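Dye notebook, Sunday, January 22, 2023

Wet, grey, and the whole workshop smells of sheep. I've been putting off writing up the woad because I was cross about it, but I'm less cross today and there's a fresh pot of tea, so here goes!

The fleece is the Brutton lot, the one we scoured before Christmas and spun up fairly fine. I split it into skeins and labelled them with the little Tyvek tags (pencil only, please, the biro ran last time and we had a lovely mystery skein that is still a mystery). The aim is a decent mid-blue for the Gwynne blanket, something near the old sample card, the one with the tea stain on the corner. Not navy. Mrs Gwynne was very firm on the subject of navy.

First go was the woad powder in the small steel vat, with soda ash and the usual reducing agent, and I let it sit under its lid while I skirted the other fleece. When I looked in, the surface had a nice coppery skin and the liquid under it was a murky yellow-green, so I thought, right, we're away. In went skein one. Ten minutes, out again, and it turned that gorgeous sea-green to blue in the air, as it does, and I stood there like a child watching it. I never get bored of that bit.

And then it rinsed out. Nearly all of it! I was left with something like the inside of a mussel shell. Pretty, but no use to the blanket.
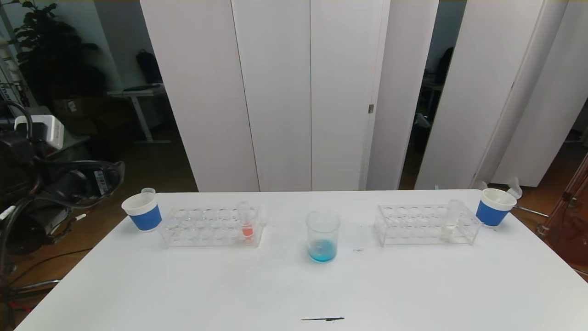
Seraina Rainer
Dyer and workshop keeper

So, what went wrong. My first thought was the wool. The Brutton fleece is greasy stuff and I know I rushed the second scour, as the hot water was playing up. I dropped a bit of the undyed yarn in a bowl of plain water and it floated about for ages before it sank, which tells its own story. Properly scoured wool goes under without a fuss. I've now washed the rest again, hot, with a good squirt of the wool wash, and left it to cool in its own time so it doesn't felt. It sinks nicely now.

Second thought was the vat itself. I was impatient and I stirred far too much, great big swooshing stirs, and of course that puts air back in. I've told everybody who has ever come to one of my Saturdays not to do this. Slide the paddle in, move it round gently, slide it out. No splashing, and the same with the yarn: squeeze it out under the surface, ease it in, ease it out against the side. I went at it like I was mashing potatoes.

Third, I think I'd let it get too cold. The thermometer in the small vat is the old one from Modano and I don't trust it. It read 4 degrees in the kettle corner this morning, which might be the thermometer or might be the kettle corner, frankly. Must buy another. (Have written that in this book before, I'm fairly sure. Page with the onion skins.)

Second go, this afternoon, went much better. Vat warmed up slowly in the water bath, a bit more reducing agent, lid on, and I made myself go and do the accounts for an hour. Then short dips with a long airing between them, skeins hung over the broom handle between two chairs. I gave it two dips, then let it hang until it had stopped changing altogether before putting it in again. The colour builds up so much more evenly that way, and it rubbed off hardly at all on the white hanky. Rinsed, then a drop of vinegar in the last water to bring the wool back from the alkali, then another rinse.

The skein weight, for anyone trying to repeat this: 441 g of dry yarn altogether, weighed on the kitchen scales before the second scour, so knock off a little for grease. I used the woad out of the Barkia tin, not the loose stuff in the jam jar, which I think has got damp. It's gone lumpy, and I wouldn't use it for anything that matters.
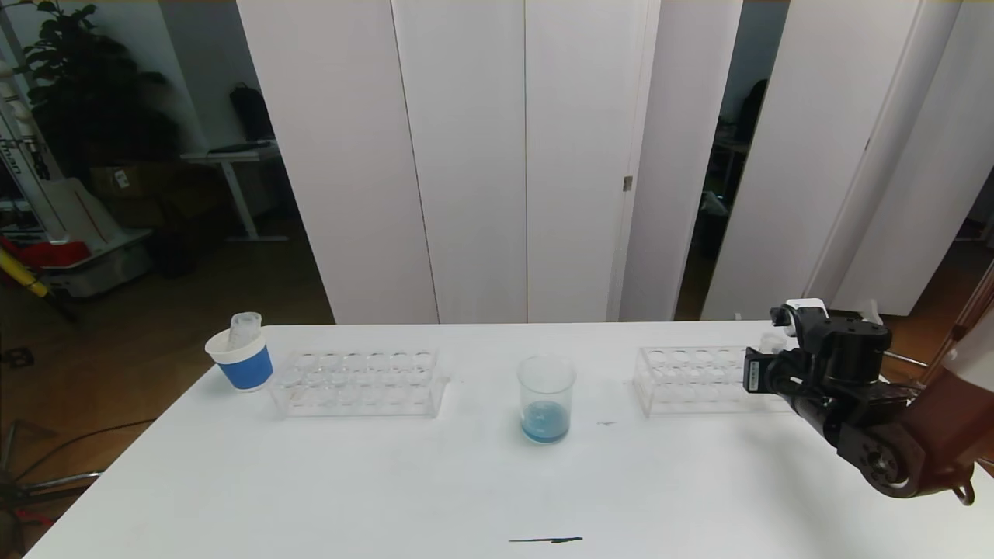 Filed under: Blues and vat dyes

Washfastness next. I've plaited a strand of the new blue with a strand of undyed wool and a strand of white cotton, and that'll go through a warm wash with proper soap so we can see what creeps on to its neighbours. Another strand is taped to a card in the south window with half of it covered by a strip of black paper. It will stay there well into February. Please don't tidy it away! It looks like rubbish and it is meant to be there.

For the blanket I'd like a lighter blue as well, for the stripe at the border. My plan is to keep this same vat going and use it as it tires, so the later skeins come out paler by themselves. You can't hurry that, and you can't match it exactly afterwards either, so all the border yarn needs to go in together. I've wound it loosely with the ties in figure-of-eights. Tight ties leave white bands, as the cushion with the zebra problem will confirm.

Still to do: top up the soda ash, wash the hanky, find the other glove. And ring Mrs Gwynne, who'll want to know if it's navy.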